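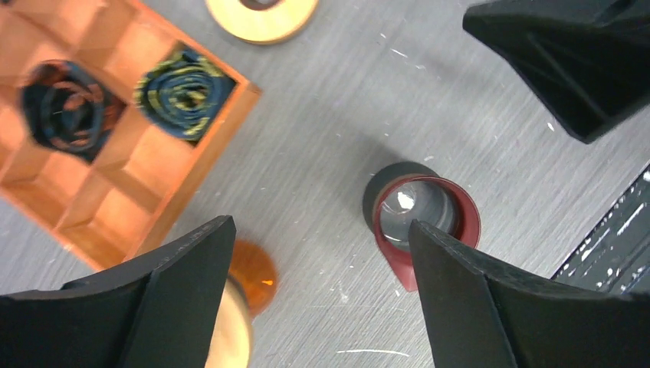 Part-time study at home depends on a start cue, meaning a fixed event after which work begins without further decision. Clock time is a poor cue in a household with children, as meals and bedtimes move. An object works better. A short cup with a dark red rim, set down on a grey metal tabletop, is easy to tell from its surroundings and will do as well as anything bought for the purpose. The object should have one place during a study session and another outside it. If it is left on the table all week it stops working as a cue and should be replaced.

Study Skills for Part-Time Students
Handout 3: Planning sessions in a shared household
Clekgate evening programme
Notes by Eirini Nikolaidis, revised by Marina Tsolakis

1. Terms used

Session. An unbroken period of work on one subject with a written aim. The standard session on this programme is 70 minutes.

Review block. The first 10 minutes of a session, given to recall of earlier material. No new material is read in the review block.

Lost session. A planned session that did not start, or that stopped before the review block was complete. A session that stopped later than this is recorded as short, not lost.

Protected day. A day on which no study is planned. Most students choose Sunday. The day may be moved once agreed with the household, but it may not be removed.

2. Why the protected day is part of the plan

Students often leave family time out of the timetable and treat it as whatever remains. Two faults follow. First, the remaining time has no fixed edge, so the student is half at work during most of it. Second, the other adult in the house cannot plan, and is asked for help at short notice. Both faults produce lost sessions later in the term.

A protected day is entered in the timetable before any session is. It is entered in the same ink and has the same standing. Work that has slipped does not move into it. If there is too much work to fit the remaining days, the number of topics is wrong and should be looked at with the tutor.

Birthdays, school events and visits by relatives go in next. These are known well in advance and there is little excuse for meeting one as a surprise in the week before an assessment.

3. Load

The Lilora card set used on the foundation course holds 1,025 cards. The course runs for 37 teaching weeks. A student who adds cards at an even rate must therefore take in fewer than thirty new cards a week, spread across the sessions. This is a light load. It becomes heavy only when it is put off.

Review load grows even when the rate of new cards stays the same, as old cards return. The growth is steepest in the early weeks and then flattens. Students who judge the course by its second week will usually set too high a rate of new cards and find the review block overrunning by the middle of the autumn term.

If the review block overruns in three sessions together, stop adding new cards until it fits again. Do not lengthen the block. The time comes out of the new work and the fault is then hidden.

4. Childcare and cover

Cover means that another adult is responsible for the children for the whole session. An adult who is in the house but cooking, or asleep after a night shift, does not count as cover. Sessions planned without cover should be marked U (uncovered) and given work that can be stopped at any point: card review, copying out definitions, filing.

Covered sessions are marked C and given work that cannot easily be stopped, such as timed papers, long derivations and first reading of a new chapter.

A common error is to use the only C session of the week for filing and reading the forum, then attempt a timed paper in a U session. The paper is interrupted, the score means nothing, and the student takes it as evidence of weak understanding.

Cover should be paid back in kind. Write the return hours in the timetable next to the session they pay for. Where a grandparent or other relative gives the cover, ask what they would like in return – the answer is frequently a lift somewhere.

5. After a break

Breaks of several days are normal and are not recorded as lost sessions if they were planned. The first session after a break follows a set order:

Review block, at its usual length. Cards still due at the end are left.
Read the written aim of the last session before the break.
Repeat one worked problem from that session with the notes closed.
Write the aim for the next session, then stop.

The remainder of the session is not used. Students tend to object to this. In the Greson group those who went straight back to new material after the spring break mostly had to read it again the following week, and the short first session has been kept in the method for that reason.

An unplanned break, for illness or a family emergency, is handled in the same way, except that the timetable is redrawn first. Do not carry the missed sessions forward as a block. Spread them, or drop the topic of lowest weight on the syllabus sheet.

6. The weekly record

Keep one line per session: day, C or U, aim, result (done, short, lost), and a cause where the result is short or lost. The cause should be a fact. "Tired" is allowed. "Lazy" is a judgement and gives nothing to work on.

Sample lines:

Mon, C, chapter 4 questions, done
Tue, U, cards, short, baby awake
Thu, C, timed paper, lost, cover fell through

The record is read at the tutorial and handed back. It is not marked.

7. Exercise for next week

Draw up a timetable for the coming month. Enter the protected day, then family dates, then cover and its return hours, then sessions. Mark each session C or U. Show it to the other adults in the house and record any changes they ask for in a second colour.

Bring both versions. Students using the Vestergaard planner should print the month view, as the week view leaves out the notes column.

Reading: course reader, section on spacing and recall. The section on group study can wait until Handout 5.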